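3.2 Stimulus surfaces and rating procedure

Judgments of whether a floor looks like real stone were collected at two sites, Geum and Dendesari. The 195 participants rated surface patterns on a seven-point scale running from "clearly printed" to "clearly stone". Each participant saw every pattern twice, in an order drawn separately for each session. Responses given after 3,000 ms were dropped, following Baek and Sveinbjörnsson, and the participant moved on to the next trial without a warning.

Patterns were grouped by vein contrast and by vein direction. Contrast was measured on the lightness channel only, because an earlier set from Clasasach had shown that hue differences between tan and gray veins were confounded with vein width. Direction was coded by hand by two raters (Kwak and Ahn), who worked apart and settled disagreements afterward. Patterns with crossing veins were kept as a separate group - they could not be given a single dominant angle.

Viewing distance matters for this kind of judgment. Fine veins tend to merge into a soft cloud when the surface is small in view, and repeats in the pattern are easier to find when a large area is shown. Ratings were therefore analyzed separately for wide and near views, with participant as a random effect. Session order was entered as a covariate and had no reliable effect at either site.

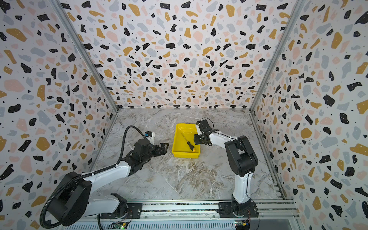
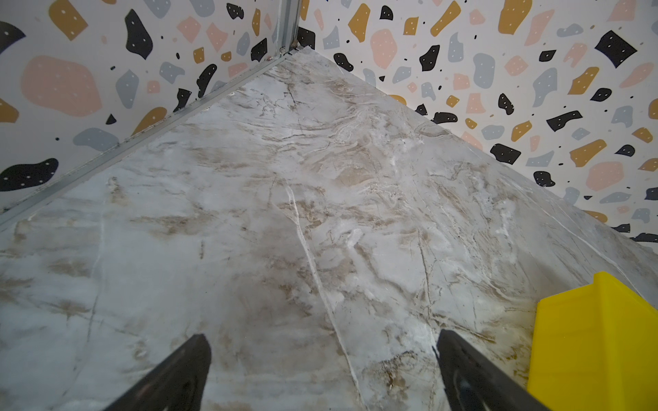 Figure 2. Pale marble-patterned surface with tan veining, in two views. The yellow tray in the first view holds a screwdriver.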